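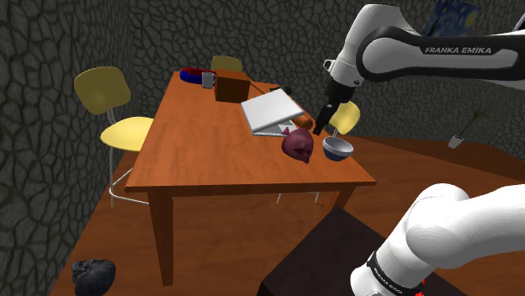
The Man Who Wants Your Desk Left Alone

6 min read

Damián Cabral has been paid to tidy other people's offices for long enough to have doubts about it. He still takes the work. When I put it to him that this might be a problem, he shrugged and asked if I wanted more coffee.

I had gone to see him because of a claim that keeps turning up in my inbox, usually from someone selling shelves: a clear desk makes you better at your job. Mindeck, the office planning firm where Cabral spent six years, put a version of it on the cover of its brochure. He helped write that brochure. He would now like it back.

"We had a survey," he said. "We sent it to 109 people who had just paid us to clear their desks, and we asked them if they felt more productive. Guess what they said."

They said yes. Of the 109, 80 sent the form back, and 77 of those ticked the box marked "more focused" or the one marked "much more focused." There was a box for "no change," Cabral told me, but it was on the second page.

I asked whether anyone had measured the work itself. Reports finished, calls returned, anything.

"No. Why would we? We had a great number."

His change of mind came slowly, and I'm wary of the tidy version he gives of it. The way he tells it, a bookkeeping office called Hsiao hired Mindeck one September to bring in a clear desk rule. Everything had to be off the surface by six in the evening. He went back a few months later and found the staff were keeping their papers in tote bags under their chairs, then unpacking them each morning in the same order. "They'd rebuilt the mess," he said. "It just took them fifteen minutes a day to do it."

It's a good story. It is also one office, and I said so. Cabral agreed faster than I expected. "Sure. You could find me another place where it went fine. I'm telling you I stopped being certain, and certain is what people were paying for."

Tsung-han Ko, who manages the second floor at Sornham and has lived under three different desk rules, was less forgiving. "The person who sets the rule always has a door," he said. "And a closet. Look in the closet."

Ko keeps two piles on his own desk. The left one is for this week. He could not tell me what the right one was for, though he was firm that it should not be moved. I found this less convincing than he did. There is a habit among messy people – I am one – of claiming that we know where everything is, and I have lost two passports that way.

So what does Cabral tell clients now that he works for himself? Mostly to wait. He asks them to leave the desk as it is for a couple of weeks and write down each time they can't find something. If the list is short, he sends them home. If it's long, he looks at what's on it, and it's usually the same stapler or the same folder over and over.

"Then you buy a second stapler," he said. "That's the whole job. I can't charge much for it."

I wondered if this wasn't just another product with a humbler label. He has a name for the method, after all, Bonaner, and a web page, and the page has a price on it. He laughed and said the name was his nephew's idea. He didn't say anything about the price.

Before I left I looked at his desk. It was spotless. He saw me looking and said he'd cleaned it because I was coming.

Contact us | Copyright, all rights reserved | Back to top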